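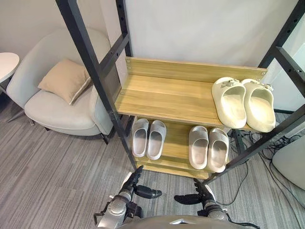 3.2 Where shoes rest at home

Footwear storage turned out to be one of the richest parts of our household survey, and we did not expect that when we began in January. We asked 961 households in Groditton where the pair worn most often spends the night. Answers ranged from a doormat to a purpose-built cabinet, but open racks were the clear favorite, and people had a lot to say about them!

Figure 4. A two-tier wooden shoe rack with a pair of cream-colored slides on the upper shelf.

Open racks with two tiers (Figure 4) are especially interesting for our question, which is how people sort shoes by use. Makori's interviews suggest that the upper shelf tends to go to pairs that are slipped on without bending down: slides, clogs, old loafers with the heels trodden flat. Lace-up shoes drift lower. In 41 homes the residents described this order as a house rule, and several could name the person who had started it.

Okoth coded the same interviews separately and found a second pattern that we think deserves a study of its own. Households with children under six often gave up the lower tier altogether and let it fill with toys, umbrellas and dog leads. We return to these "lost shelves" in Section 4, where they are compared with the hallway diaries kept in Hodeo. The diaries cover fewer homes but follow each one for 100 days, so they catch seasonal swaps that a single visit would miss.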